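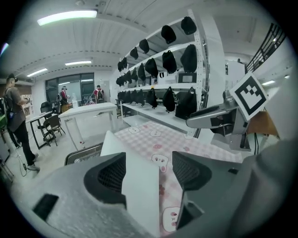
How many examples before I try training?

Hi everyone! We've been collecting with the hand-held grippers in Vovdale since May, and the task is taking small black cloth items off a rack and laying them on a table. I have 492 good runs so far, all at the same table with the same pink checkered cloth. A friend at another site says don't bother under 2000. Is that right, or can I try something sooner?

2 replies

Train now, please! We had a first policy going on far fewer than that, and it was clumsy, but it showed us which grasps we'd been skipping. Then change your tablecloth - we used one cloth for ages and the thing fell apart on a bare table. I'd go for up to 6 different surfaces, and move the rack a little between runs too.

2000 is just a number people repeat. Depends on the task. Check your marker tracking first.

Comments (3)

Same thing happened to us with the cloth, at Prudow.

Do you keep failed runs or toss them?

We keep ours in a separate folder, they come in handy later on.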